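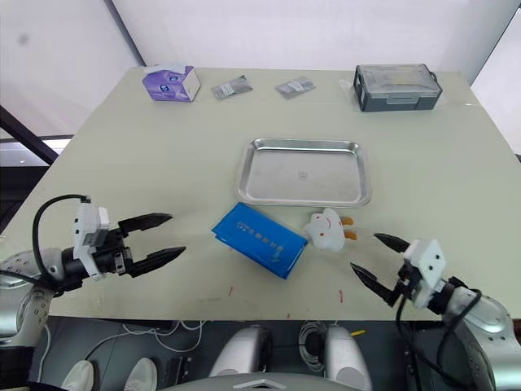 4. Running the two-arm sorting trials

Section 3 has to be finished first (arms homed, head camera on, policy server up). If you skipped the gripper check go back and do it. Takes two minutes, saves an afternoon.

4.1 What we're testing

Method is called Nimgate. Short version — the policy doesn't choose an arm up front. Both arms start moving toward the objects, and a small gate network decides at each step which arm commits and which one holds back. The old baseline, Han, picks an arm once from the first camera view and sticks with it. We compare the two on the same layouts, same objects, same start pose.

Goal for each trial: box and plush toy both end up in the steel tray. Nothing else gets touched. The things along the back are distractors, leave them in.

4.2 Lay out the table

1. Clear everything out of arm reach. Old tape too.
2. Steel tray in the middle, empty. Long smudges are OK, stickers are not.
3. Blue box in front of the tray, on a diagonal. Printed side up.
4. White plush toy to the right of the box, touching it. Feet to the right.
5. Back row: tissue box at left, then the two foil packets with a gap between, then the gray case with the clear lid at the far right. Latch facing you.
6. Load the layout card in Plultlow and compare with the live view. Nudge things until the overlay matches. Doesn't have to be perfect, the policy was trained with jitter.

Note: touching objects are the hard case and the whole reason for this layout. Don't seperate them to be nice.

Note: foil reflects. If the overlay flickers on the packets, turn them a little. Don't swap them for something matte, the runs stop being comparable.

4.3 Start pose

1. Press Home Both. Wait for the two tones.
2. Press Ready. Arms come in from the sides and stop over the table, grippers open, pointing at the middle.
3. Check the cables on both wrists. Slack loop, no kinks, nothing pinched against the bracket.
4. Type your initials in the operator box. Blank initials = the run won't save.

CAUTION: Hands off the table after Ready. The arms hold position but they are live. To fix an object press Pause, wait for the amber light, then reach in.

CAUTION: Keep your feet clear of the floor cables. Pulling the network one mid-trial drops the gate signal and both arms may try for the same object.

4.4 Run a block

A block is 26 trials, 13 with Nimgate and 13 with Han. Order is shuffled and hidden from you, leave it that way.

1. Press Start Block.
2. Watch. E-stop in reach, no phone.
3. Trial ends by itself at 51 seconds, or sooner if both objects are in the tray.
4. Score it: both in, one in, none. Then tick any extras (arm contact, drop, distractor moved).
5. Reset the layout per 4.2, steps 2 to 6. Next.

If the box is leaning on the tray rim, that's not in. If the toy is in the tray but a finger is still holding it when time runs out, also not in. Score what you see, not what it was about to do.

4.5 When it goes wrong

Both arms freeze over the box — gate is stuck near the middle. Let the time run out and score it. This is a result, don't restart.

Gripper closes on air — check that the toy is on its mark. If it is, score as normal. If it isn't, void the trial and write why.

Arms bump — E-stop, void, look over the fingers for bending. Then Home Both and carry on from the same trial number.

Server drops out — save the block as partial. Never stitch two partials together, we did that in August and had to throw out the whole comparison.

4.6 Saving and reading the numbers

1. Press End Block, wait for "written".
2. Copy the folder to the Stultidwood drive. Name it with the block number only.
3. Open the summary page. The figure to look at is both-in rate, per method. Ignore average time untill you have at least two full blocks, failed trials drag it around.
4. The gate plot shows which arm was committed at each step. Lots of flipping early on is normal. Flipping after first contact is not — flag it.

Voided trials get rerun at the end of the block, the software adds them for you.

Questions on scoring or odd gate plots go to Damián Solís. Send the block number and the trial number with it.

Section last changed November 20, 2025. Next: 5. Swapping the gripper fingers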